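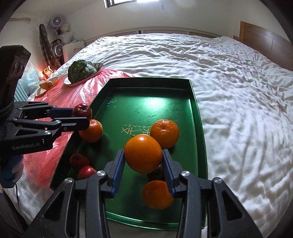 Oranges and red apples in a green tray.

Households wanted: Potby Home Fruit Panel

Sirnetti is looking for households in Potby and the surrounding towns to take part in a paid panel on how people buy, keep, and eat fresh fruit at home. The panel starts in March and lasts eight weeks. You do not need any experience and you do not need to be a big fruit eater. Households that buy fruit only now and then are welcome to apply.

Location: your own home, plus two short visits to our office in Uron
Length: eight weeks
Time needed: 10 to 15 minutes a day, five days a week
Payment: up to $470 per household
Contact: Aiguo Li, Panel Coordinator

About the panel

Sirnetti packs and delivers fresh fruit to grocery stores in the region. We know a fair amount about what happens to an orange between the orchard and the store shelf. We know much less about what happens after it is carried home. Some people put everything in the refrigerator. Some keep citrus on the counter and apples in a drawer. Some buy a large bag on the weekend and throw part of it out before the next one. We would like to record what ordinary homes do over a longer stretch than a single survey can cover.

The results will be used to rewrite the storage advice printed on our bags and to decide which bag sizes we offer next season. Hartmut Strobel, who heads product quality at Sirnetti, is responsible for the panel and for the final report. Each household that finishes will get a copy of the report.

We have room for 310 households. A previous round was limited to Uron and had more applicants than places, so please apply early if you are interested.

What you will do

Once a week, on Friday, we will deliver a box of fruit to your door between 4 p.m. and 7 p.m. Most boxes contain oranges and apples. Some weeks there will also be pears, lemons, or mandarins. You may eat the fruit, cook with it, juice it, or share it with people in your home. Please do not sell it or pass the whole box to another household.

You will keep a simple diary, on paper or online. On each diary day you write down:

which fruit was eaten, and how (whole, cut up, in a recipe, as juice)
where the rest is being kept
anything you threw away, and why
whether you bought other fruit that day

In weeks three and six we will also ask you to weigh what is left in the box. We supply a kitchen scale, which you may keep. In those two weeks your box will include a net of oranges packed to 800 grams, and we ask that you keep that net separate from your other fruit until it has been weighed on the last diary day.

There are two visits to our office at the Lammers Building in Uron, one before the panel begins and one after it ends. The first visit lasts an hour. We explain the diary, hand out the scale, and answer questions. The second takes about 90 minutes and includes a group discussion and a short tasting. If you cannot travel to Uron, tell us when you apply. A small number of households can do the first visit by phone, but the tasting has to be done in person.
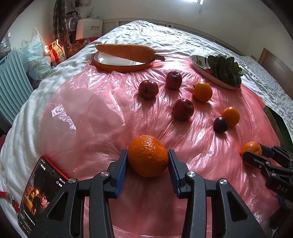
A large orange, with a smaller one at right.

The size and ripeness comparison

Half of the households will be asked to take part in an extra task during weeks four and five. You will receive oranges in two different sizes and will be asked which ones the people in your home pick first, which are easier to peel, and which get left until last. Children may take part in this with a parent or guardian filling in the answers. The task adds perhaps five minutes a day, and it is paid separately.

You can say no to the extra task and still be on the main panel. It will not affect your chances of being chosen.

Who can apply

You can apply if:

you are 18 or older and do at least half of the grocery shopping for your household
you live in Potby, Uron, or a town on our delivery list (ask us if you are not sure)
someone can take in a delivery on Friday afternoon, or you have a shaded spot where we can leave the box
you expect to be at home for at least seven of the eight weeks
you can read and write in English well enough to keep the diary, or have someone at home who can help

People living alone, couples, families, and shared apartments can all apply. Only one person per household will be signed up, and that person is responsible for the diary.

Please do not apply if anyone in your home has an allergy to citrus, apples, or pears. If a member of the household takes medicine that does not go well with citrus, talk to a doctor or pharmacist before you send in the form. People who work for Sirnetti or for another fruit packer or grocery chain cannot take part, and neither can people living with them.

Payment

Households that complete all eight weeks and both office visits receive $390. The extra task pays a further $80. Payment is made in two parts, the first after week four and the second within two weeks of the final visit. You may choose a bank transfer or a check.

If you have to leave the panel early, you will be paid for the full weeks you finished. A week counts as finished when at least four of the five diary days are filled in. The fruit is free in every case. We do not cover travel to Uron, but parking behind the Lammers Building is free during both visits.

What you will need at home

Nothing special. You should go on keeping your fruit wherever you normally keep it, whether that is a bowl, a tray, a paper bag, the refrigerator, or the porch.
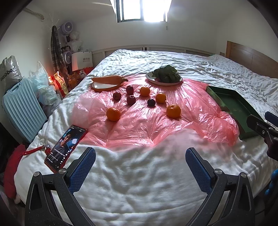
Please do not change your habits to suit us. If your oranges usually sit by a sunny window until they shrivel, we want to read that in the diary. There are no wrong entries, and households are not scored or compared by name. The only thing we ask you to avoid is filling in several days at once from memory. A missed day should be left blank and picked up again on the next one.

You may be asked to rinse the fruit before eating it, as you would with any fruit from a store. A card in the first box explains this, along with what to do if a piece arrives bruised or moldy. Damaged fruit should be noted in the diary and thrown out. We do not collect it.

Your information

Your name, address, and phone number are used for delivery and payment only and are kept apart from the diaries. Diaries carry a household number. We keep contact details for six months after the last payment and then delete them. You can leave the panel at any point by calling or writing to the coordinator, and you do not have to give a reason.

How to apply

Ask for an application form at the Sirnetti office in the Lammers Building, or pick one up from the notice board at the Potby public library. The form is two pages long. It asks who lives in your home, where you shop, and how often you buy fruit. It also has a space for delivery notes such as gate codes, stairs, or dogs.

Completed forms can be handed in at the office on weekdays between 9 a.m. and 4:30 p.m. or mailed to Aiguo Li at the same address. Places are filled so that we have a mix of small and large households from each town. This means a later form may sometimes be taken ahead of an earlier one. You will hear from us by letter or phone whether or not you have a place. Households that miss out can ask to go on the waiting list, and we usually call a few people from it in the first two weeks.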